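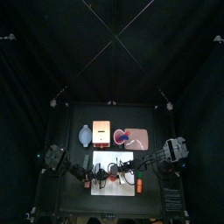

Rahel Schnyder, Sarnent
Thread on blackout enclosures for tabletop work, written up in May after the second rebuild.

1/ Black fabric on all four walls and the ceiling. Fabric beats painted board for us: it folds, it weighs almost nothing, and a damaged panel comes off in minutes.

2/ Ceiling sag was the main fault in the first version. Fix: two thin wires, corner to corner, crossing in an X, pulled taut. The crossing point does not need to be dead center. Ours isn't.

3/ Tension the wires before hanging the walls. If you do it afterward the top frame pulls in slightly and the side panels ripple. Ask me how long I spent steaming ripples.

4/ Tabletop is matte black. A satin top threw a bright patch straight back up at the ceiling. Matte shows dust, so wipe it down dry. Spray cleaner leaves a sheen that takes several passes to get off.

5/ Layout for kitchen tasks: tall or bulky items along the back, low work in front. Dish, toaster shape, bowl and tray in one row, white board ahead of them in the middle.

6/ The white board is the brightest surface by a wide margin. Set exposure on the board first, then check that the pale dish and the pink tray still hold their edges. Pastels go first.

7/ Red is easy. The rim on the white bowl reads at any setting I have tried. A white bowl with no rim on a white board is a bad afternoon.

8/ Fabric spec, for those asking: 200 g per square meter, cut with 10 cm of overlap at the corners. Lighter cloth leaked daylight from the window side at 3 p.m.

9/ Ginette Penner asked about total cost. Roughly 1,005 francs for frame, cloth, wire and brackets, table excluded. Brackets were the expensive part.

10/ Still open: the back edge. One clip in the middle holds, but I would like a second fixing on either side of it. Cut list to follow when I have remeasured the frame.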